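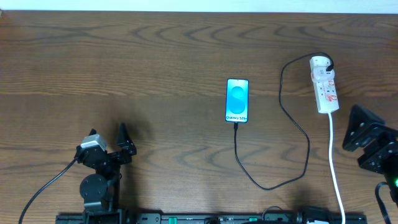

Looking After a Wood Table

Filed under: Kitchen and Dining

Most damage to a wood table comes from three things: water left standing, heat, and grit dragged across the top. A few minutes a day takes care of the first and the last. Heat is a matter of trivets.

Daily wiping

Use a soft cotton cloth, wrung out until it no longer drips. Wipe with the grain, then go over the same area with a dry cloth. Paper towels are fine for a spill but they leave lint in open grain. Skip the green scouring pads altogether, even on dried egg. Lay a damp cloth over the spot for five minutes and it will lift.

For grease, put one drop of dish soap in a bowl of warm water. Rinse with plain water afterward or the soap dries to a film, and the film collects more grease.

White rings

A white ring is moisture in the finish. Leave it overnight first, as many fade by morning. If it is still there, put a dry cotton cloth over it and run an iron on low, no steam, for a few seconds at a time. Lift and look after each pass. Oi-ling Yu wrote in to say she gets the same result with a hair dryer held a hand's width away, and that she finds it easier to control on an old finish.

Black rings are a different problem. The water has gone past the finish and into the wood, and you will need to sand or use a wood bleach.

Scratches

Find out what finish you have before you do anything. Rub a hidden spot under the edge with a little denatured alcohol on a cotton swab. Shellac goes sticky. Lacquer softens only slightly, and polyurethane does nothing.

Fine scratches in an oiled top can be rubbed out with 200 grit paper and fresh oil. Sand with the grain and keep the pressure even. Do not do this on veneer. On polyurethane, a wax stick in a matching color will hide a scratch, though it won't fill a deep one.

Oiling

An oiled table in daily use needs oil twice a year. I do ours in May, when the windows can be open, and again before the heat comes on in the fall.

Clear the table, wipe it down, and let it dry for a full day. Put on a thin coat with a lint-free rag and wait 20 minutes. Wipe off everything that has not soaked in. If you leave the extra it turns gummy, and getting it off is a long job with mineral spirits.

Oily rags can catch fire on their own. Spread them flat outdoors to dry, or put them in a metal can with water and a tight lid.

Dents

A small dent in bare or oiled wood can often be steamed out. Put a few drops of water in it, cover with a damp cloth, and touch the tip of a hot iron to the cloth. Repeat until the fibers swell level. Let it dry overnight before sanding.

Comments

Njoroge Lukumay, Ballville: Does the alcohol test leave a mark?

Reply: On shellac, yes, a dull one. Keep it well underneath.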